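Cap table model notebook
2024-07-15
Entry: Trurton bridge round, conversion mechanics

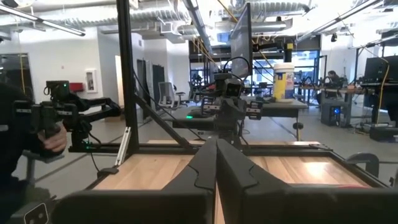 Started again from the signed Trurton note instead of the term summary. The summary that went around in February has the discount applied after the cap, and the note itself says the holder gets the lower of the two prices. The model was following the summary. Switched the conversion block to take the minimum of cap price and discount price, and left the old line commented out in case anyone needs to reproduce the February numbers.

Inputs as they stand now:
Lead: Kallio, 50 per cent of the new money
Follow: Skasberg, 49 per cent
Remainder: 1 per cent, existing holders, not yet allocated by name
Option pool: topped up before the round, so dilution falls on existing holders only
Notes: 2 outstanding, both converting at close

The two notes don't share a day count. The first accrues simple interest on actual/365, the second on 30/360. I had both on actual/365. The difference in shares is small but it was enough that the fully diluted total would not tie to counsel's version, and I spent most of the morning looking for it in the pool calculation, where it wasn't.

Circularity. Price per share depends on the fully diluted count, which includes the conversion shares, which depend on price per share. The old workbook handled it with iterative calculation turned on. That setting is saved per session and not reliably per file, so whoever opened the workbook second got a different answer or a warning. Replaced with the closed form: conversion shares expressed as a fraction of post-money, solved once, no iteration. Checked against the iterative version with the setting forced on. Same result to the share after rounding down. The closed form only holds while both notes convert off the same definition of capitalization. If either is amended it has to be rederived.

Rounding. Note says fractional shares are paid in cash. Model was rounding to nearest. Changed to round down with the residue in its own column. Do not sum the rounded column and compare it with the rounded sum; they will differ and that is correct.

Jadari comparison. Ran the same sheet on the Jadari round as a regression test, because its closing table is final and all parties signed it. First pass failed on the warrants. Jadari's warrants are excluded from pre-money capitalization and the sheet includes everything that isn't flagged. Added an exclusion flag per instrument, default off. Second pass ties out on every line except the pool, where the closing table shows granted and ungranted combined and ours shows them separately. Treating that as a pass.

Secondary component. Kallio has asked whether part of its allocation can be bought from early staff in place of new issue. Not in the signed terms. Built it as a toggle anyway. With the toggle on, cash to the company drops by the secondary amount, post-money should not move, and Kallio's holding should be unchanged provided the purchase is at the round price. If it is at a discount to the round price the sheet needs a second price input, and it has none at present. Left the toggle off in the shared copy.

Right of first refusal period on any transfer by staff is 90 days under the shareholders' agreement. That is longer than the gap between signing and the target close, so a secondary would need waivers or a later closing for that piece. Put a comment in the assumptions tab. It is a legal question and the model doesn't test for it.

Liquidation waterfall. Not rebuilt. Still assumes non-participating preferred for every series. I read the Skasberg side letter for this and it deals with information rights and pro rata only, nothing on participation. Fine to leave as is.

Known problems, not fixed:
The pro rata tab reads holdings from pasted values, so it goes stale whenever the ledger is updated.
Currency. The second note is denominated in US dollars and the round in Canadian. The rate is typed in. The note says the rate on the day before closing, so the present output is indicative for that line.
Pool top-up percentage is defined on post-money in the term sheet and on pre-money in the board resolution. Using the term sheet. Asked counsel which governs, no answer yet.

File handling: the version before today's changes is in the archive folder with the February suffix. The current one is in the shared folder, with the conversion block and closed form locked. Derivation is on the notes tab, handwritten copy in the back of this book.

Next: get the ledger export from Trurton in place of the typed holdings, rerun Jadari once more with the split day count, then add the second price input for the secondary toggle.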